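Section 4: Setting up an interview file for conflict accounts

This section covers new interview files in Kukstead for anyone writing about a war from the testimony of people who were in it. It assumes you have an account and have read Section 3 on permissions. It does not assume you believe what you are told, and you shouldn't.

Before you start

You will need the signed consent form, the recording, and two independent documents that touch on the same events: unit logs, press reports, letters, road reports, whatever you have. If you have only one, you can still open a file, but it will stay marked Unsupported.

Note: An author's own field notes do not count as an independent document. We get asked this a lot, usually by authors.

4.1 Prepare the recording

1. Record in a room with a door that shuts. Put the recorder between you and the speaker and let it run through the small talk. Offhand remarks tend to end up being quoted, and you will want the question that came before them.

2. Say the date, place and names aloud at the start, in the form you will use in the file (Apr 28, 2023).

3. Check the levels before the speaker arrives.
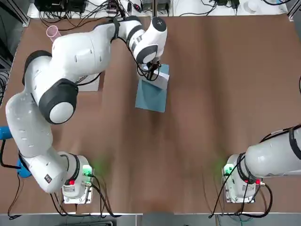
Kukstead accepts sound from almost any recorder, and the claims made for expensive ones should be taken with some salt. A used Faltov with a fresh card has served most of our contributors perfectly well. What does spoil interviews is clutter and handling noise. Black cables trailing across the wood toward a corner, as on the tabletop in the photo, are easy enough to bump with an elbow, so run any recorder leads off the back of the table and tape them down.

Caution: Do not clean up the sound before uploading. Filters remove pauses, and a long pause before "we were winning by then" is evidence.

4.2 Create the file

1. Select New File, then Testimony. Do not select Statement, a leftover category meant for official releases.

2. Enter the speaker's role at the time of the events. "Adviser" is too vague. So is "senior official," which in our experience can mean nearly anyone with a desk.

3. Fill in the Distance field. Choose Witnessed, Heard Same Day or Heard Later. If the speaker says "everybody knew," choose Heard Later.

4. Paste in the transcript. The summary box holds 1,249 characters and cuts off the rest without a warning, so write the summary elsewhere and count it first.

5. Attach your two documents and link each one to a line in the transcript. A link to the whole transcript will be accepted by the software and rejected by the reviewer. 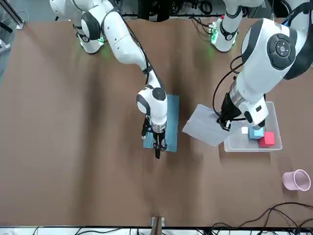 6. Set the Confidence slider. It runs from 0 to 50, a scale Hongjun Lei brought over from the old Xue index and still defends. Treat the number as a rough opinion. Two careful readers can land well apart on the same passage.

7. Press Submit for Review.

4.3 What the reviewer looks for

Nima Ebrahimi and Hanyu Xue read new files in turn. They will send yours back if a big conclusion (the war was lost by such a year, the generals knew, the valley had already changed sides) rests on one remark made over tea. The remark may be true – put it in anyway, marked as a remark.

Files opened before March used an older Distance field and may show it blank. Fill it in by hand. The automatic repair tool exists, but it guesses, and it guesses Witnessed.

If a file is returned twice, write to Yiran Feng with the file number and the disputed line.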